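Small frames are having a moment, and I couldn't be happier! Heriberto Ticona has sold around 300 this winter at Drendetti, his shop on Arnitz Street, most of them to people with one good postcard and no idea where to put it.

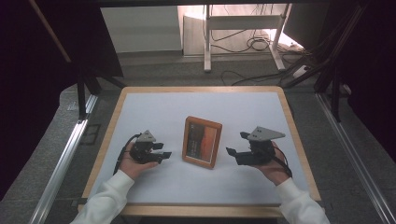

Postcards look best when they stand near your hands – on a desk or by the kettle. Ticona loves warm wood for faded ink, and a small orange-brown border like the one standing upright on the white padded tabletop would flatter any old seaside view. Swap the card every February.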